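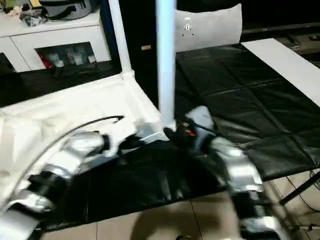

Two weeks with two different grippers on the same pair of arms, so I write down my notes before I forget them. White one on the left arm, black one on the right. Long thread, sorry.

The white gripper is from Raltholm, the black is from Pivberg. Both are parallel type, both are in our budget. We must choose one model for the next four arms, and Gorazd wants the answer before December.

The task: two arms take a white pole at the foot, where it meets the table. One holds, the other adjusts. It sounds simple. The pole is tall, so a small error at the foot becomes a big error at the top.

First problem was the space. When both grippers come to the same spot, they want the same few centimeters. The Raltholm fingers are angular and the corners touch the neighbor earlier than I expected from the drawing.

The Pivberg has a thicker body behind the fingers. From the side it is fine. From above it hides the contact point from the head camera, and then the operator is working by feeling, but we have no force feedback. So it is guessing.

Shuk-fan Lam operated most of the trials, I did the rest. We made 295 trials in total. I counted a trial as good only if the pole stayed in the grip for the full hold time and no finger was readjusted by hand.

Raltholm on the left: 114 good trials before we changed the finger pads. After the change I started a new count, so please do not compare the two numbers directly. I made this mistake myself in the first report and Wing-sze Tsao corrected me.

About pads. The smooth pads slide on a round pole, especially when the arm moves fast and then stops. The pads with a V-groove center the pole by themselves. I should have begun with them.

Pivberg came with grooved pads in the box, so in the first week the comparison was not fair to Raltholm. In the second week both had grooves and the difference became much smaller.

Soft surfaces are a separate story. On the cloth, a fingertip which goes too low catches a fold and pulls it. On the black padded mat it presses in a little and then slides. Now we keep a small gap above the surface for both grippers.

Controller: same for both, firmware 1004. The Raltholm driver lost connection 3 times in two weeks. The Pivberg driver did not lose it, but it closes with a small delay and you must learn to wait for it.

Cables – please think about your cables before you buy anything. A thin cable which goes in an arc over the arm looks harmless until the elbow turns. I spent one full afternoon only on cable length.

My opinion today: Raltholm for narrow places, Pivberg for holding. If I can have only one, I take Pivberg and ask them for a shorter housing. Tzu-hsuan Hung does not agree and she has good arguments about the camera view.

Next week we swap the sides, left to right, to see if the result comes from the gripper or from the arm. If somebody has tried grooved pads on a pole thinner than a finger, please write me which depth you used.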